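Mon après-midi chez Ploltura : la porte ouverte des robots

Publié en septembre, dans la rubrique « Sorties »

Je vous avais promis de raconter ma visite chez Ploltura, et je tiens ma promesse avec un peu de retard. J'ai d'abord écrit ce texte dans ma langue, ensuite je l'ai recommencé directement en français, parce que la traduction me semblait trop lourde. Pardonnez-moi s'il reste des tournures un peu raides. Ceux qui me lisent depuis longtemps en ont l'habitude.

L'atelier se trouve derrière l'ancienne minoterie, au bout d'une rue que mon téléphone ne connaissait pas. J'ai tourné deux fois avant de voir le petit panneau. À l'accueil, on m'a donné un badge avec le numéro 113 et une feuille qui expliquait les règles : ne pas franchir la ligne au sol, ne pas parler à l'opérateur pendant qu'il travaille, garder les enfants par la main. Une dame a demandé si on pouvait toucher les robots. On lui a répondu « à la fin, peut-être », et elle a attendu jusqu'à la fin.

Le programme comptait 4 démonstrations. La première était assez courte, un bras fixé sur une table qui rangeait des boîtes par taille. J'avoue que je l'ai regardée distraitement, car j'avais déjà vu ce genre de choses dans une foire. Le public applaudissait quand même à chaque boîte, ce qui m'a fait plaisir pour les organisateurs.

La deuxième était présentée par Boris Vrabec, un ingénieur qui parle très vite et qui s'arrête d'un coup pour demander si tout le monde suit. Il nous a expliqué leur collaboration avec Testness, l'équipe qui s'occupe des essais. Selon lui, le plus difficile n'est pas la force du robot. Un objet rigide et lourd, bien posé, ne leur fait pas peur. Les ennuis commencent avec les objets du quotidien, qui ont des formes bizarres, qui glissent et qui ne présentent pas deux fois le même côté. Il a cité les parapluies, les sacs, les chaises.

J'ai posé une question, ce qui me coûte toujours un effort dans une salle pleine. Je voulais savoir pourquoi il fallait deux bras pour une chaise, alors que moi je la soulève d'une seule main. Il a souri et il m'a dit que moi, je la cale contre ma hanche sans y penser, et que son robot n'a pas de hanche. La réponse m'a beaucoup plu. Il a ajouté qu'avec deux prises on contrôle mieux la rotation, et qu'une chaise légère tourne facilement autour du point où on la tient. Il a fait le geste avec le tabouret de la présentatrice, et nous avons tous compris.

Pendant la pause, il y avait du café et des biscuits secs. J'ai parlé avec un monsieur qui travaille chez Jakab, où l'on fabrique des meubles de collectivité. Il était venu voir si une telle machine pourrait un jour manipuler leurs produits avant l'emballage. Son atelier sort 200 sièges par semaine et il a mal au dos, m'a-t-il dit dans cet ordre. Il restait prudent : pour le moment, un apprenti va beaucoup plus vite.

La partie que j'attendais est venue après la pause. On nous a fait passer dans la salle du fond, par petits groupes, et nous sommes restés debout derrière la ligne. L'exercice consistait à travailler avec une chaise retournée, les pieds en l'air, en la prenant par les deux coins les plus proches. Je m'étais placé à gauche, mais mon voisin était plus grand que moi et j'ai dû me pencher. Les pinces avancent avec une lenteur qui rend presque nerveux. On a envie de les aider.

Ce que j'ai remarqué surtout, c'est le dessous de l'assise. Je n'avais jamais regardé une chaise en plastique de ce côté-là, avec toutes ces nervures qui se croisent vers le milieu. C'est un objet que l'on méprise un peu, et pourtant quelqu'un a dessiné chacun de ces renforts.
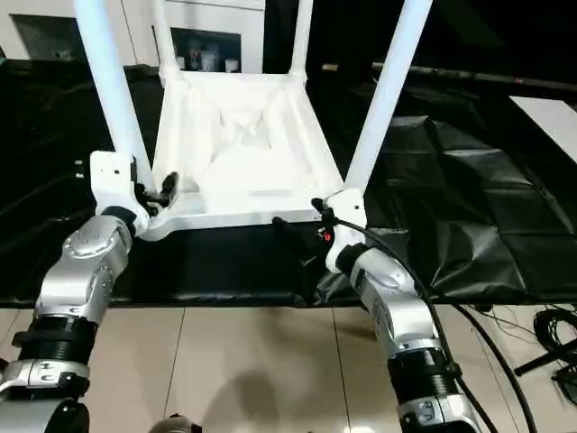

La fin de la visite

Pour la dernière démonstration, il fallait aller dans la cour, où l'on montrait un chariot autonome de la maison Kerkham. Le soleil gênait ses capteurs, paraît-il, et on l'a rentré assez vite. J'en ai profité pour retourner voir M. Vrabec. Je lui ai demandé si cela l'ennuyait de répéter le même geste tout l'après-midi. Il m'a répondu qu'il le répétait déjà tous les autres jours, mais sans public.

Je suis reparti à 4 heures, avec une brochure et le badge que j'ai oublié de rendre. Si quelqu'un de l'accueil me lit, je peux le renvoyer par la poste.

Commentaires (3)

Mireille
Merci pour ce récit ! Votre français est très bien, arrêtez de vous excuser. Est-ce que la visite convient à un enfant de six ans ?

L'auteur du blog
Merci Mireille. Oui, je pense, mais la partie avec la chaise est lente, prévoyez un biscuit.

Tof_44
J'y étais aussi, dans le groupe d'après. Le chariot n'est même pas sorti pour nous.

Contact | © Tous droits réservés | Retour en haut de la page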